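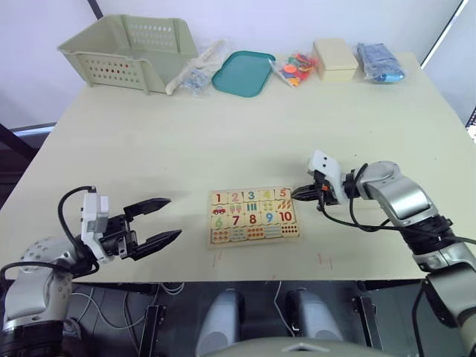

Number tile puzzle, how do you store it without losing bits?
Asked 2 February 2019

Got a wooden counting puzzle from Grandono for my youngest, 1 to 10. Wavy jigsaw edges so it all locks together, numbers in one row and the matching pictures under, the carrot-looking ones are under the 5 I think. Lovely when it's done. Problem is putting it away. Lift it and half the tiles end up on the carpet, already had one go under the sofa. Dont want to glue it obviously. Any ideas? Cheap please.

2 answers

Zip bag. Number on the bag if you've got more than one. Done.

We had the same bother with a Villen one. Slide a baking tray under, or stiff card, then a big elastic band round the lot. Tray needs a lip. If you'd rather take it apart do it row by row, numbers in one bag and pictures in another, then they can match them up again next time which mine likes better than teh puzzle. Pencil a little mark on the back of each tile too, saves hours if you've got two sets. Dridico do flat boxes but check the size first, ours was too small and went back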